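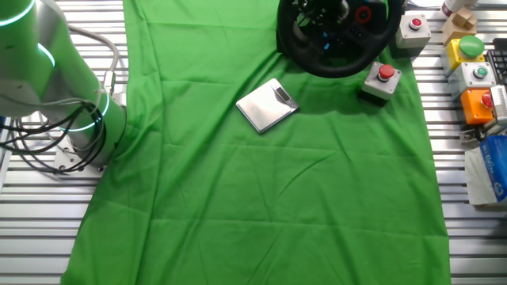 By Nhyira Antwi
Science writer, Watska Kids

Buttons: Why Are They So Many Colors and Sizes?

Think about the buttons you pressed today. Maybe there was one on the microwave, one on the elevator and one on the TV remote. You probably didn't think about any of them. A good button is easy to use without thinking, and somebody had to plan it that way.

Look at the buttons in the photo. Some are red and some are green. There is a big green one shaped like a dome, on a yellow box, and a much smaller green one on a gray box. They all get pushed with a finger or a hand, so why don't they look alike?

What is inside a button?

Most push buttons hide a switch. A switch is a gap in a path that electricity follows. When the gap is open, the electricity stops there. When the gap is closed, it can keep going.

Under many buttons there is a small spring. Push down, and a piece of metal moves until it touches another piece of metal. Now the path is joined up. Let go, and the spring pushes the button back to where it started.

Some buttons stay down after you press them. You have to press again, pull or twist to bring them back up. Engineers call this latching. The button on a click pen works in a similar way – one click for out, one click for in – even though a pen has no electricity in it.

Why red and green?

On many machines, green means start and red means stop. Traffic lights use the same two colors, so most people know them well by the time they are four or five years old.

The colors are a habit that people have agreed on. A red button could be wired to start a machine, and the electricity would not care. But the person using it might make a mistake, and mistakes with big machines can hurt people.

Color doesn't help everyone. Some people have trouble telling red from green. For them, designers also use words, signs and different shapes.

The mushroom button

One of the gray boxes in the photo has a red button with a wide top. It is called a mushroom button, and you can probably guess why. The wide cap sticks up, so you can hit it with your whole palm. You don't need to aim.

Mushroom buttons are often used for emergency stops. If something goes wrong, a person may be scared or in a hurry, and may be wearing thick gloves. A tiny button would be hard to find. Emergency stops are usually the latching kind, so the machine stays off until someone resets it.

You may have seen one at the top or bottom of an escalator. Don't press it unless there is a real emergency.

Buttons on other things

Buttons turn up in places where they are only part of the job. The black steering wheel at the top of the photo has a round red button on one of its spokes. A spoke is a bar that joins the rim to the middle. With a button there, a driver can reach it with a thumb and keep both hands on the wheel.

The flat silver thing in the middle is a digital kitchen scale. You put flour or sugar on the metal platform and read the weight in the little window. And at the right side there is part of a black keyboard. Every key on a keyboard is a button too. Each one sends its own signal, so the computer can tell an A from a B.

Try it: a button you can make

You will need a piece of cardboard, aluminum foil, tape, two AA batteries in a holder with wires, and a small 3-volt flashlight bulb in a socket with wires. Ask an adult to help.

1. Fold the cardboard in half like a card.
2. Tape a strip of foil to each inside half, so the strips touch when the card is shut.
3. Join one battery wire to one foil strip.
4. Join one bulb wire to the other foil strip.
5. Join the two wires that are left to each other.
6. Press the card shut. The bulb should light up.
7. Let go. If the card springs open, the light goes out.

If the bulb stays on, put a small piece of sponge between the halves, next to the foil. The sponge does the job of the spring.

Words to know

Switch – a part that opens or closes a path for electricity.
Circuit – the whole path that electricity follows.
Latching – staying in place after being pressed.
Reset – to put something back the way it was.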